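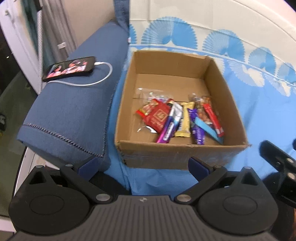
Chanida Srithong wants it said first that one slow clean take beats five rushed ones, so go slow. Rest of section 4 as follows.

4.2 Recording a box take

1. Wake both grippers. Wait for the tone.
2. Open box on the seat, snacks inside. Mixed wrappers - shiny, clear, plain, all fine.
3. Start a new take in Boltero. Task code 403.
4. Fingers open, hold still, then reach in.
5. One packet per grasp. Dropped it? Carry on, dont restart.
6. Hands back out of the box, stop the take.

Note: shuffle the packets between takes. Target is 520 takes per task, failed grasps included.

Caution: keep fingertips clear of the linkage when it closes. Charging leads too - they snag.

Upload before you swtich homes. Problems, ask Leif Ketilsson.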